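News > Exhibitions > August

Thursday, August 8, 2024

Van Wyk at Stotanside: the paper years

If you only know Van Wyk from the big canvases, go up to the second floor at Stotanside before the end of the month. The new hang is almost all works on paper, most of them made in the years when the artist was renting a single room above a print shop and couldn't afford stretchers. There are gouaches, a few monotypes, and a wall of tiny ink studies of loaves, ladders, laundry lines and one very cross goose. I've been twice already and I still haven't got through the last room properly!

Themba Tshabalala put the show together, and he has done it in the order the sheets came out of the drawers, which means the dates jump around. I was doubtful about that when I read the wall text. Ten minutes in I was completely won over. You get a tight little harbor study in brown ink, and right next to it a loose, wet sheet from a decade later with the same harbor boiled down to four strokes, and you start looking for the join between them. Themba told the members' evening that he had 200 sheets on his shortlist and wanted to show every one of them. The building wouldn't let him, so there are 24 framed on the walls and a good many more in the flat cases, with the lids low enough that kids can see in.

The one I keep going back to is in the middle room. It's called Cisow, after the village where Van Wyk spent a summer with an aunt, and it is a gouache built up from short, blunt dabs laid side by side in rows. No outlines at all. The sky is three thin washes and you can see the pencil underneath.

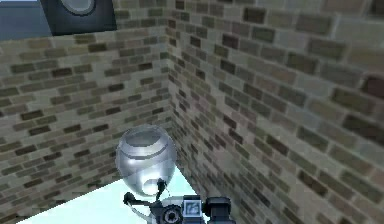
Van Wyk's color in these years is a surprise after the reds and oranges of the late paintings. The paints were student grade, bought a tube at a time, and the palette in the notebooks is mostly earths with white added. What keeps Cisow from going muddy is how the darks are handled. They're dropped in here and there with no regular spacing, the way the chocolate-brown bricks are scattered through the beige and tan ones in that wall, and your eye hops from one to the next across the whole sheet. Stand well back and the village reads as one warm mass. Go close (closer than you think you're allowed, the tape on the floor is generous) and every dab is a slightly different mix.

Across from it is the set I'd call the sleeper of the show, the Sonasis monotypes. Van Wyk made these by inking a sheet of window glass, drawing into the ink with a comb and the wrong end of a brush, and pressing the paper down by hand. The pressure is uneven and the artist clearly liked it that way, as the palest pulls are the ones that got signed. Number seven has a thumbprint in the lower margin. I love that thumbprint.

There's a catalog too, and it's a good one. It has all the framed works in color and a long essay by Themba on the notebooks, including the shopping lists. The print run is 3,000 and the desk says the first boxes are going quickly, so ask them to hold one for you if you're planning a visit later on. Members get the usual discount.

A few practical bits. The lights in the paper rooms are kept low, so give your eyes a minute when you come in from the stairs. Pencils only for sketching, and stools are stacked by the elevator. The drawing table in the side room has glass plates and combs set out for anyone who wants to try a monotype, and the ink washes off with soap. Mine came out looking like a wet cat, and I've put it on the fridge.

The next change of hang is in April, when the oils come back from storage and the paper goes into the dark for a good long rest.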